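Bonés na mala rígida: dentro ou na cabeça?

Fórum Clundport > Viagem > Fazer a mala
Página 1 de 1

tamihana61
20 de junho de 2018

Boa tarde a todos. Vou oito dias para fora em julho, só com mala de cabine, daquelas rígidas que abrem como uma ostra e fecham com o mesmo mau humor. A roupa não me preocupa. O que me preocupa são os bonés. Levo dois, um deles comprado em 2005 e com mais valor sentimental do que o carro, e da última vez cheguei ao destino com uma coisa que parecia uma panqueca com pala.

Já pesquisei. Metade da internet manda meter a copa para dentro, a outra metade diz que isso é crime. Como fazem vocês?

Fascombe
Membro desde 2005

Levo o boné na cabeça. De nada.

tamihana61

São dois bonés, Fascombe.

Fascombe

Duas viagens.

Lorraine T.

Ignora o Fascombe, que responde assim a tudo desde que o conheço (perguntei-lhe uma vez como se lavava uma samarra e disse-me para mudar de clima).

O que eu faço: boné de copa para baixo no fundo da mala, como se fosse uma tigela, e encho a tigela. Meias, cuecas, o carregador enrolado num lenço. Depois é que entra a roupa dobrada à volta, a fazer de parede. A pala fica encostada ao lado comprido da mala e nada de pesado em cima dela. O segundo boné encaixa dentro do primeiro, e só enches o de dentro.

Nunca trouxe nenhum deformado. Trouxe um com pasta de dentes, mas isso é outra conversa.

zoltan_sz

Com todo o respeito, Lorraine, isso ocupa meia mala. Uma copa cheia de meias é um melão. Quem viaja só com cabine não tem espaço para melões.

Dobra-se a metade de trás da copa para dentro da metade da frente, fica uma concha, e a concha vai por cima de tudo, com a pala a acompanhar a curva da tampa. Faço isto há anos. Os painéis da frente mantêm-se, os de trás ganham uns vincos que saem com o vapor do duche.

Lorraine T.

"Uns vincos." Zoltán, eu vi a fotografia do teu perfil.

zoltan_sz

É um boné com carácter.

Aroha

Isto depende do boné e ninguém ainda perguntou. Se os painéis da frente forem moles, sem entretela, o método do Zoltán serve muito bem. Se forem rijos, a concha parte a entretela e aquilo nunca mais fica direito, nem com duche, nem com reza. tamihana, os teus são de que tipo?

tamihana61

Um mole, um rijo. Claro.

Aroha

Então o rijo vai à Lorraine e o mole vai ao Zoltán. Fica tudo em família.

Fletcher H.

Chego a meio, mas tenho uma opinião impopular: o problema não são os bonés, são as calças. Toda a gente dobra as calças num tijolo, mete o tijolo no meio da mala e depois queixa-se de que não há sítio para o resto. As calças vão primeiro, abertas, com as pernas penduradas para fora. Põe-se tudo lá dentro, bonés incluídos, e no fim fecham-se as pernas por cima, como quem tapa uma criança. Seguram o conjunto e não vincam.

Lorraine T.

Fiz isso uma vez. Para tirar um par de meias no aeroporto tive de desembrulhar a minha vida inteira em frente à porta 41.

Fletcher H.

As meias do aeroporto vão no bolso do casaco. Isso é matéria do primeiro ano.

Alina Ursu
Moderadora

Só para lembrar que há um tópico próprio sobre dobrar calças, com 800 respostas e três utilizadores suspensos. Não o vamos reabrir aqui, por favor.

zoltan_sz

Uma das suspensões foi injusta.

Alina Ursu
Moderadora

Zoltán.

Aroha

Dentro do tema, então: sacos de rede. Para as miudezas são melhores do que os cubos fechados, porque se vê mais ou menos o que lá está e porque se moldam aos cantos. Eu uso uns da Trulero, leves, custaram-me pouco. Um saco desses meio cheio cabe dentro da copa do boné rijo e sai inteiro quando chegas. Resolve o melão do Zoltán e a pasta de dentes da Lorraine de uma só vez.

Lorraine T.

Isso é a minha ideia com um saco.

Aroha

É a tua ideia, mas sem pasta de dentes.

Fascombe

Continuo a achar que na cabeça se vai muito bem.

tamihana61

Fiz um ensaio geral cá em casa e tenho novidades. O boné rijo, com o saco de rede lá dentro, passou: fechei a mala, deixei-a de pé a noite toda e de manhã a copa estava como entrou. O mole, em concha, ficou com dois vincos atrás que só eu vou ver. As calças foram em tijolo. Desculpa, Fletcher. Sobrou um canto onde pus os chinelos, e agora estou desconfiado, porque nunca me sobrou um canto na vida e devo ter-me esquecido de alguma coisa grande.

Fletcher H.

Esqueceste-te de fazer as calças como deve ser.

zoltan_sz

Dois vincos invisíveis. Peço que fique registado.

Aroha

Os meus estão ainda na fase da mesa. Boné amarelo, roupa azul-petróleo já dobrada, saco de rede verde:

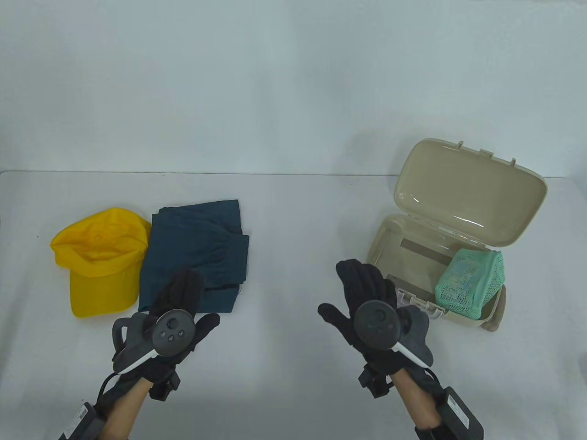
marta_das_malas

Uma pergunta, já que estão todos acordados: numa mala rígida, a roupa mais pesada vai do lado das rodas ou do lado da pega?

Lorraine T.

Do lado das rodas. Com a mala de pé, o peso fica em baixo e ela não se atira para a frente cada vez que a largas. Sapatos primeiro, encostados às rodas, depois calças e camisolas grossas, e o que é leve ou amachuca vai lá para cima, para o pé da pega. Os bonés também, já agora.

Fletcher H.

Concordo com a Lorraine, e não gosto da sensação.

marta_das_malas

Obrigada! E se a mala for de quatro rodas e ficar deitada na bagageira do autocarro?

Lorraine T.

Aí metes a roupa bem justa, para não andar a passear lá dentro, e pedes ao motorista que não lhe ponha nada em cima. O motorista vai dizer que sim.

zoltan_sz

E vai pôr.

tamihana61

Descobri o que faltava. O casaco. Não cabe, com ou sem canto. Tiro os chinelos e mesmo assim não cabe.

Fascombe

Vestido.

tamihana61

Em julho?

Fascombe

Com o boné na cabeça.

Alina Ursu
Moderadora

Mudei o tópico para a secção de bagagem de cabine, onde devia ter nascido. Casacos têm tópico à parte, o link está no índice. tamihana, quando voltares diz como chegou o de 2005.

tamihana61

Digo, sim. Se chegar em panqueca, ponho as culpas por ordem alfabética.

Aroha

Assinado, a primeira da lista depois da moderadora.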